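Cold Tea Season at the Fonditz Street Kitchen

The August heat has settled on Bunalville and I could not be happier about it, because it means we are deep into cold-brewed tea. Last summer a handful of readers wrote in to ask how we get the jasmine green so clear and so sweet without any sugar, and I gave a short answer that left out most of the good parts. So this month you get the long answer, with all the fussing included.

Cold brewing is the easiest way of making tea that I know. You put leaves in cold water, you put the water in the fridge, and you go to bed. The slow soak pulls out the fragrance and the sweetness and leaves a lot of the bitter stuff behind in the leaf. Green teas that turn harsh on you in a hot pot will often come out soft and almost buttery. If you have a green tea in the back of a drawer that you gave up on, please try it this way before you throw it out!

My starting point is 15 grams of leaf to 2 liters of water. That looks like a lot of leaf when you tip it out, and it looks like even more in the morning after it has opened up. For jasmine I leave it overnight, so it goes in after the dinner dishes and comes out with breakfast. Oolongs want longer, and the tightly rolled ones longer still. I taste as I go and strain when it tastes right to me, and I have never once regretted straining a little early.
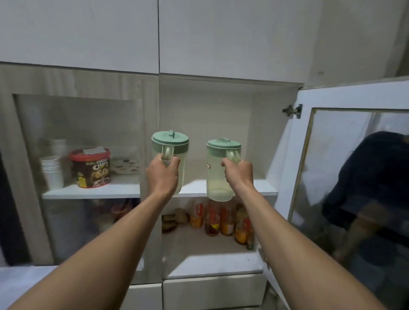
Water matters more than people expect. Ours comes out of the tap fairly hard, and in hot black tea I don't mind that at all, it gives the cup some weight. Cold green tea is another story. Hard water flattens it and can leave a dull, brownish look by the second day. I run ours through a plain carbon filter and let it stand a while, and the difference is easy to taste if you put the two side by side. Try it with friends, it makes a very silly and enjoyable afternoon.

Then there is the question of bags or loose leaf. I am a loose leaf person, but I will stick up for a roomy paper filter that you fill yourself. The leaves need space to unroll, and the small square bags from the supermarket squash them into a lump. If all you have is the square kind, use a couple extra and give the brew a swirl whenever you open the fridge door. Don't squeeze them at the end. I know it's tempting.

Several of you asked about the new batch from Mok, the little blending shop across from the Bunalville library. They have a barley and roasted rice mix this summer that has no tea in it at all, so you can drink it at ten at night and sleep like a baby. It smells like toast and popcorn. I like it brewed strong, with a strip of lemon peel dropped in for the last hour, and it is wonderful beside anything fried. They also have a hibiscus blend that stains everything it touches (my favorite dish towel is now pink in patches) and that tastes like the inside of a cherry pie.

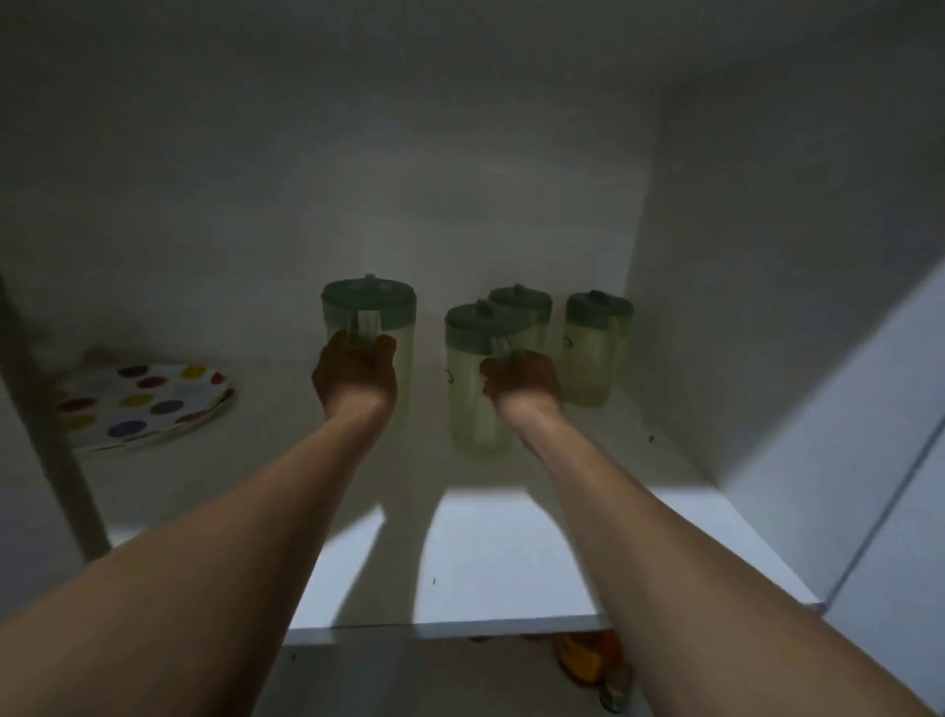 A word on flavors that linger. Mint is the worst offender, followed closely by anything smoky, and a jasmine brewed in something that held smoky tea last week will taste like a campfire in a flower shop. The cure is to keep one vessel for each family of tea and stick to it. A row of matching pitchers with lids and proper handles, like the pale green ones on the shelf, makes a good summer set, as long as you put a scrap of masking tape on each to say which is which. Plastic does hold on to smells more than glass, so wash it soon after emptying and let it dry with the lid off. A spoonful of baking soda in warm water, left to sit for a few hours, will rescue almost anything, mint included.

How long does it keep? I say two days for greens and whites, three for the darker oolongs and the barley. After that the scent goes first and then the taste. I have drunk older ones out of stubbornness and they were fine in the way that yesterday's toast is fine. If you have more than you can finish, freeze it in ice cube trays. Jasmine cubes in a glass of sparkling water are one of the best things I have tasted all year, and hibiscus cubes in lemonade will make you very popular with anyone under the age of ten.

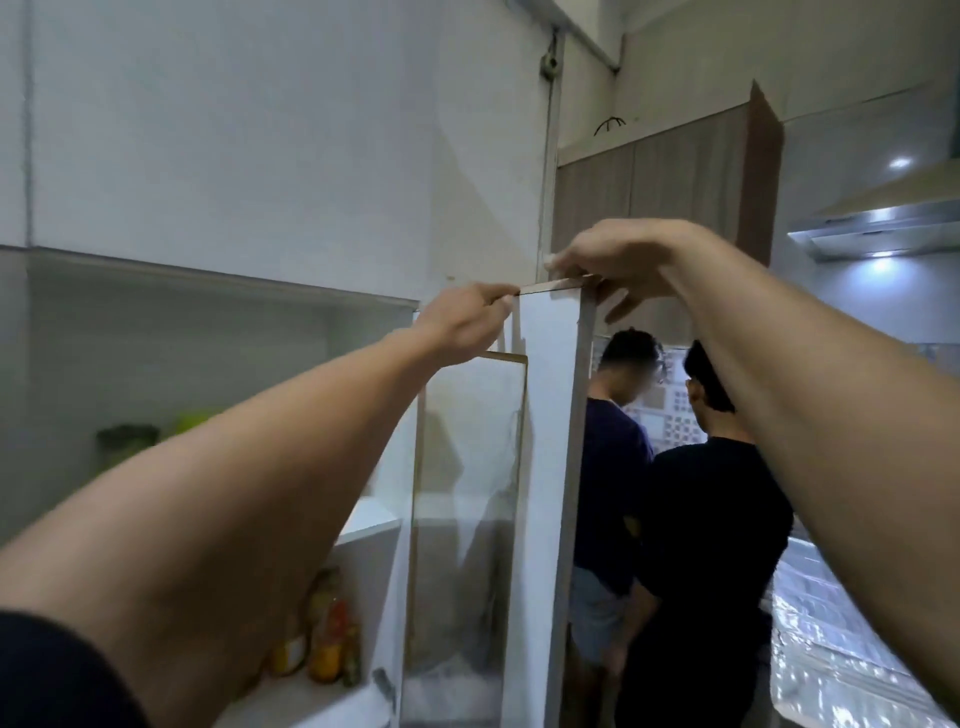

The other thing I love is what you can do with the spent leaves. After a cold brew they still have plenty left in them, so I give them a quick second round with hot water, cooler than boiling, and drink that straight away while I'm cooking. Green tea leaves are also good chopped fine and folded into rice with sesame seeds and a little salt. Jasmine leaves I put in the compost, where they do no harm and make the bucket smell better for a morning.

For those coming to the tasting at Skullow Hall, we will be pouring 7 teas, all brewed cold and all from the same filtered water, so you can compare them fairly. Doors open at 4 p.m. There are 70 seats and most of them are spoken for, so do reply to this newsletter if you would like one. Bring your own glass if you can — a small, plain one is best, and it saves us a mountain of washing up. We'll have crackers, cucumber sandwiches and a big tray of melon. Please leave the perfume at home, as it gets into everything when you're trying to smell a white tea.

I would also love to hear about your own mixes. One reader sent in a recipe for cold black tea with a bay leaf in it, which I made out of pure curiosity and have now made every week. Another swears by a slice of fresh ginger in the oolong, taken out after an hour before it gets bossy. Send me yours, with amounts if you have them, and I'll brew as many as my fridge can hold and print the best in the next issue.

Next month: hot tea again, and the plum cake I promised you in the spring.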